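The Woman Who Listens to Bells

Silvia Hubáček was late for our call because she had been up a ladder. "There was a swift's nest in the louvers," she told me, still a little out of breath, "an old one, all feathers and straw, and I had to see how they'd built it." That turned out to be a good way to meet her. She gets sidetracked by nearly everything, and I could have listened to every one of the detours.

Bells are the main road, though. For 11 years she has been recording the small bells of the valley towns between Traststead and Bralitz: church bells, school bells, the fire bell at Dukerell, a ferry bell that now hangs over a bakery door. She has 200 of them so far, each rung in the open air and recorded from at least two spots, one close and one far off.

"People think the sound is in the bell," she said. "Some of it is. But you grew up hearing it over a wall and across a creek, with your grandmother's chickens going. So I always ask, where were you standing? And then I go stand there."

It started with her aunt's funeral in Dukerell. The bell had a crack in it and made a flat, dull note, and Silvia, who had never given bells a thought in her life, found herself crying harder at that than at anything the priest said. Afterward she asked an older man at the gate why it hadn't been fixed. The man was Kamil Havlíček, who had rung it for most of his life, and he was offended by the question.

"He said, 'That's her voice.' Like I'd suggested fixing a person! I went home and couldn't sleep. Next weekend I was back with a tape recorder I'd borrowed from work."

Kamil became her first teacher. He showed her how a ringer waits for the bell and lets the weight come back into the rope, and how you can tell a cold morning from a warm one with your eyes shut. His son Matúš, who has since taken over the rope, still calls her when the weather is right for recording. Fog is best, according to both of them. I asked why, and Silvia laughed and said she'd been given a different answer every time.

I wanted to know what makes a good small bell. She didn't hesitate.

"The one at Hrubý. Oh, you have to hear it. It's tiny, you could carry it under one arm, and it has this hum underneath that goes on and on — you think it's finished and it's still there. The man who cast it only made a few. I've talked to founders who would give anything to know how he did it."

One of those founders is Meinrad Hollenstein, who spent a whole afternoon with her explaining the parts of a strike. A bell gives several notes together, she told me: the hum at the bottom, the prime above it, then the tierce, which is a minor third in most old bells and gives them that slightly sad color. Tuning is done by shaving metal from the inside on a lathe. Take off too much and there's no putting it back.

"Meinrad says he stops before he thinks he should, goes to lunch, and listens again after. I've started doing that with everything. Emails. Haircuts."

The recordings are only half the collection. The other half is talk. She has filled notebooks with what people remember: which bell meant a lost child, which one called the pickers in from the hops in August, which one the teenagers rang at midnight on a dare. Lenka Mikuš, a retired schoolteacher in Bralitz, gave her 4,000 words on the school bell alone, handwritten, with a plan of the playground.

"Lenka remembers who was allowed to ring it and who wasn't, by name, and she is still mad about it. I love that. I printed the whole thing."

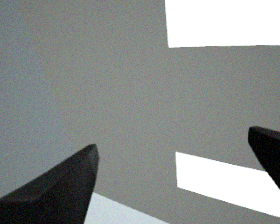 Dark shapes and sharp white edges on speckled gray.

The printing is new. Last year she put together a booklet of the best stories, with a disc tucked in the back, and ran off 1,000 copies without any idea who would want them. They went quickly. People bought one and came back for three more, for the cousins who had moved away. She got a letter from a woman who played the Traststead noon bell to her father over the phone, and he told her what was for lunch the day he turned nine.

We talked for a while about the bells she can't get. Two were melted down before anyone thought to record them. Another is in a tower with stairs so bad that even she won't climb them, "and I'll climb most things." She has been writing to the parish about it, cheerfully, every few months.

Before we hung up she made me hear one more. She held the phone up to her speaker, told me to be quiet, and played the cracked bell at Dukerell from across the fields. It was flat and dull, as she'd said. A dog barked somewhere behind it. We both stayed on the line until the recording ran out, and then she had to go, as Matúš was calling about fog.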